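# Skornden Toy and Puzzle Library: Common Questions 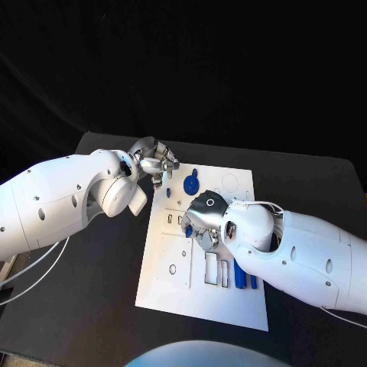 Any household in the Skornden area can borrow from the library, including people staying for a single season. You need a card, which is free, and something with your current address on it. The collection covers board games, jigsaws, building sets and shape boards, the kind where pieces go with cut-out outlines. Shape boards are shelved by age range on the left as you come in.

## How many items can I take out?

Up to 9 per card. A boxed set counts as one item, whatever is inside it.

## How long can I keep them?

The loan period is 30 days. You can renew twice, online or at the desk, unless another member has placed a hold.

## What happens if a piece goes missing?

Tell us when you bring the item back. We keep a drawer of spare parts and can often replace a single piece at no charge. If the set can't be used without it, we ask for the replacement cost printed on the inside of the lid.

Please don't substitute a piece from another set. It makes both sets hard to check in.

## Do I need to clean things before returning them?

Wipe plastic and painted items with a damp cloth and let them dry before packing. Leave cloth items to us. Don't put any boards in the dishwasher.

## Can schools and daycares borrow?

Yes, on a group card. Group cards have the same loan period but a higher limit. Ask for the form at the Ferketow branch, as the main desk doesn't process them.

## Where do I return items?

At either branch. The outside bin at Ferketow is for jigsaws and small boxes only. Larger sets must be handed in at the desk.

## How do I search the catalog?

The catalog runs on Jukon and lists 2712 items. You can filter by age, number of players and branch. Items marked "in repair" can't be reserved.

## Do you accept donations?

We take complete sets in good condition. The next intake is in January. We can't accept battery toys or anything with a cracked case.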